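实验记录本 28/06/2025
地点:Grelitz 楼下大间
记录:Guilan Jiang

先写结论,省得以后翻本子的人(多半是我自己)找半天:收托盘这件事,机器能干一部分了,离“你去吃饭,它把桌子收了”还差得远。

这个项目内部叫 Yilma,名字是 Nermin Coşkun 起的,我到现在也没问出来是什么意思。目标写在年初的计划书里,就一句:双臂,茶歇后的托盘,杯、罐、碗盘分开收。一月份立项的时候大家觉得这个题目太小了,Lihua Lei 还说要不要顺便把擦桌子也做了。哈哈。擦桌子。现在谁也不提擦桌子了。

今天主要弄的是碗和盘子。杯子和罐子上个月基本摸清楚了,竖着的圆柱,从上面下去,夹住,抬,放,没什么可说的(罐子空了以后轻,容易带倒,这个在上一本里写过)。碗盘麻烦在边上。人拿碗是怎么拿的?我中午吃饭的时候专门看了自己的手,大拇指在外面,另外几根手指垫在底下,碗一斜手腕自己就跟上去了,根本不过脑子。平行夹爪没有“底下垫着”这个选项,只能咬边。咬浅了滑,咬深了指头顶到碗底,整只碗就翘起来,然后你看着它翘,心里很慌。

另外一个老问题是托盘本身。深色的,带一圈高出来的边,碗靠边放的时候,夹爪要么撞托盘边,要么得斜着进去。Dagný Sveinbjörnsson 建议换成平板托盘,我不同意。茶歇用的就是这种托盘,换了平的我们是好看了,送到人家食堂里还是不会干。她说那至少先换浅色的,让视觉那边好过一点。这个我动摇了一下,还是没换。争了一会儿,各让一步:托盘不换,反光的问题单独记一页,归她。

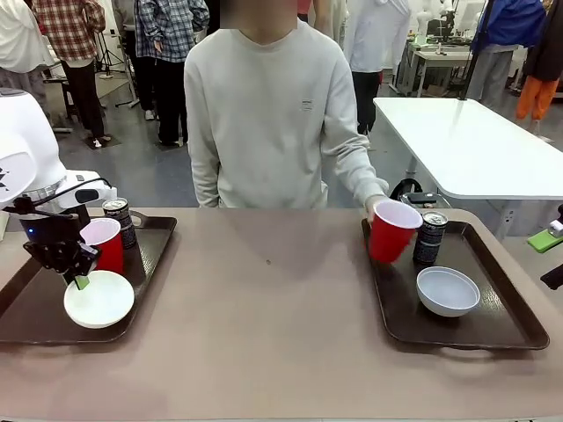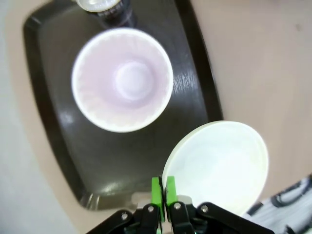

第一张是固定机位,左臂在弄左边托盘上的白碗,对面的人手里是红杯子;第二张是腕部相机,绿指尖夹着盘边,托盘上有个白纸杯。

说说咬边。指尖的绿垫子是从 Fusell 买的那一批,软硬我觉得刚好,Lihua 嫌软。她的理由是夹薄边的时候垫子会往两边让,边就在里面转,盘子跟着慢慢歪。我的理由是硬了以后碗边一受力就是一个点,瓷的东西迟早要崩。我俩各说各的,最后决定下周两种都装上试,左臂软的,右臂硬的,反正两只手。(写到这里想起来,换垫子以后要重新标零位,上次忘了标,白白浪费一上午,谁换谁标!)

夹力这边,现在的上限是拍脑袋定的,控制器里写的 568,单位就是它自己的计数,别拿去换算牛顿,换出来的数没意义。Nermin 想往上加,我让她先别动。等垫子的事定下来再调,两个旋钮一起拧最后谁也不知道是哪个起的作用。

再说“歪”这件事。盘子夹起来是斜的,我以前觉得是毛病,今天想法变了一点。空盘子斜就斜吧,你端空盘子去水池的时候也不会把它端平的。真正的问题是盘子里有东西的时候,剩的汤,没吃完的饼干,这时候斜就是洒。所以机器得先知道盘子是不是空的,然后才知道能不能斜着拿。人瞟一眼就知道了,我们现在没有这一步,系统一律当空的处理。这一条我觉得比抓取本身重要,标个星号。★

Glória Magalhães 上午过来坐了一会儿,她是做餐厅后厨那一块的,看东西的角度跟我们很不一样。她根本不关心抓没抓住,一直盯着两个动作中间的停顿看。她说后厨收托盘的人,手从来不停,左手还没放下右手已经碰到下一个了,眼睛又在看第三个。我们这边是左臂干完,想一想,右臂再动。她问我为什么要想,我居然答不上来,说是在等规划,她就笑了。她讲得有道理,两只手各有一个托盘的时候,逻辑上没有谁必须等谁。我晚点去看调度那段代码,怀疑是早期调试时加的互锁,后来就没拿掉。

数据这边:到今天为止攒的片段是 2,513 条,原定目标 3,000。差的那些我不想再拿整整齐齐摆好的托盘去凑了。真实的托盘哪有这么乖,杯子套着杯子,纸巾塞在碗里,罐子躺着。下面 50 条全部用“乱托盘”,谁喝完茶就直接把托盘端过来,不许整理!我已经在 Statov 的共享表里改了说明,大家看一眼。

那么机器到底能不能干家务了呢?我妈上次打电话也问我这个,问得比评审专家还直接:“那它会洗碗吗?”我说会拿碗。她说拿碗我也会。行吧。我现在的看法是,单个动作拎出来看都像那么回事了,碗能咬住,盘能提起来,连在一起就露馅,尤其是中间出点小岔子的时候。人把杯子碰歪了会顺手扶一下,扶完自己都不记得。我们这边杯子一歪,后面整串动作都建立在一个已经不对的位置上,它还挺自信地往下做。

待办:
垫子软硬对比,左软右硬,换完标零位(Lihua)
托盘反光单独一页(Dagný)
夹力上限先不动(Nermin,拜托)
查左右臂互锁(我)
“盘子空不空”先写个最笨的判断,能用就行(我,Lihua 帮忙看)
给 Glória 回信,问她能不能让我们去后厨站半天,光看,不带机器

腕部相机的线又蹭到关节了,临时用扎带往后拉了一点,下次开机先看一眼那里。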